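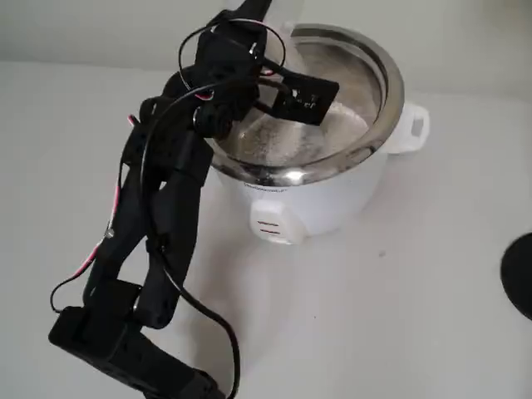

Presidwood has put its full bench setup and care routine for the Greritz arm online, free for anyone to use, and we couldn't be happier to see it out the door. The guide covers one machine from first bolt to yearly strip-down, written by the people who look after it every working day. Much of it grew out of kitchen work, with the black 3D-printed arm reaching its flat gripper plate over a rice cooker that has grains and clear water in the steel pot, and the cables looping out from the joints. Heat, steam, starch and moving wires all meet in that small space, and the guide spends a good deal of its length on exactly that.

HEMDALE, 03/05/2022 – The Greritz Bench Guide started as a notebook. Mabli Bowen, who leads the workshop at Presidwood's Hemdale site, began writing down every adjustment she made to the arm in January of last year. By the time the notebook was typed up it held 397 entries, from "wrist servo horn slipped one tooth" to "found the missing screw (in my sleeve)." The team sorted them, threw out the repeats, and tested what was left on a freshly built arm.

"I love this machine, and I've had it apart more times than I can remember," said Bowen. "What I wanted was a guide you could prop open next to it with a screwdriver in your other hand. If a joint feels gritty, you should be able to find the page before your coffee goes cold!"

**Setting up the cell**

The guide opens with the table. The base has to be clamped flat before any calibration, and the cooker or other appliance is placed with the arm powered down and moved through its reach by hand. Josué Damasceno, who wrote the chapter, asks readers to mark the appliance's position on the tabletop with tape and to check it at the start of every shift. A cooker that has been nudged sideways overnight is the most common cause of a plate knocking the rim.

Next comes homing. Each joint is brought to its zero mark in order, base first and wrist last, and the readings go on a card kept with the arm. If a joint is off by more than 4 degrees, stop and look at the servo horn before changing anything in software.

**Cables**

This is the longest chapter, and the one our own technicians argued over most. Rónán Buckley wanted everything tied down tight. Cheuk-hei Kwan wanted generous loops at the elbow and wrist. They ran both layouts on the same arm, and the loops won: the tight wiring started pulling at its connectors in the second week. The guide now gives a loop length for each joint, and a simple test, which is to fold the arm fully, stretch it fully, and watch every connector while you do it. Any wire that goes taut gets more slack. Any wire that can reach the pot gets a clip.

**Daily and weekly care**

- Wipe the gripper plate with warm water after each cooking run, then dry both faces.
- Check the plate's mounting screws for play.
- Look along the printed links for fine cracks near the screw holes.
- Once a week, listen to each servo on a slow sweep with the plate unloaded.
- Every 8 weeks, take off the wrist, clean out any dried starch, and home the arm again.

**Repairs**

Five repairs are written up in full: swapping a wrist servo, replacing a link, re-seating a connector, changing the gripper plate, and freeing a stiff elbow. Print settings for the links are included, along with the torque Bowen uses on each screw. She asks that people please not guess at the elbow ones.

The first outside reader was Aidan Nic Aodha of MacLeod, where a Greritz arm had been sitting on a shelf with a dead wrist. "We had it moving again the same afternoon," said Nic Aodha. "I also learned I'd been routing one cable wrong since the day we built it, so that was humbling, and very useful."

The guide can be downloaded from the Presidwood website or picked up in print from the front desk at Hemdale. Corrections and new repair notes are welcome, and Bowen reads all of them. A chapter on spare parts storage is being written now.

**Press contact:** Cheuk-hei Kwan, Presidwood, Hemdale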